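Unit 5: Stemware, handling and storage

Notes by N. Dixit. Read before the June practical.

**5.1 Parts of the glass**

A wine glass has three parts: bowl, stem and foot. The bowl has the thinnest wall and the greatest width. The stem is the narrowest section and takes the bending load whenever the bowl and foot are turned against each other. Most breakages recorded in the Westerberg store fall at the joint between stem and bowl.

**5.2 Orientation**

Upright is the normal position for carrying and for the shelf. A glass held on its side has its weight spread along a horizontal axis, and the foot acts as a small load at the end of a lever. Hold by the bowl with even pressure on opposite sides. Leave the foot clear of walls and shelf edges.

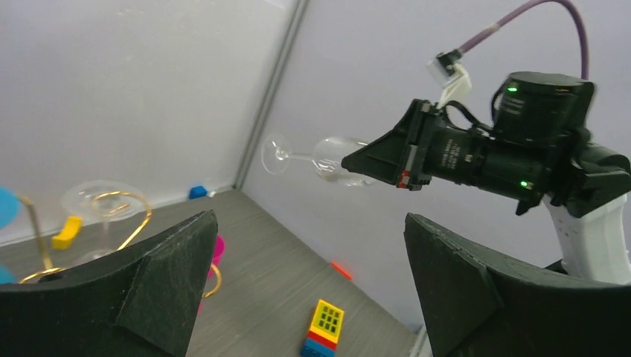 *Fig. 5a. Clear wine glass held horizontally by the bowl, stem and foot to the left.*

Pressure on the bowl should be the least that prevents slipping. Do not correct a slip by squeezing. Lower the glass to a padded surface and take a new hold.

**5.3 Storage**

- Racks hold 16 glasses each. Do not stack racks that are part full.
- Store upright, bowls not touching.
- For the exercises, use the 400 mL glasses from the Kondach set.
- Wipe the foot last, with a dry cloth. Never twist foot and bowl in opposite directions.

**5.4 Exercise**

Sketch the glass lying horizontally, supported at the bowl only. Mark the centre of gravity and the point of greatest bending in the stem. Allow 15 minutes. Hand sketches to Naveen Nishad.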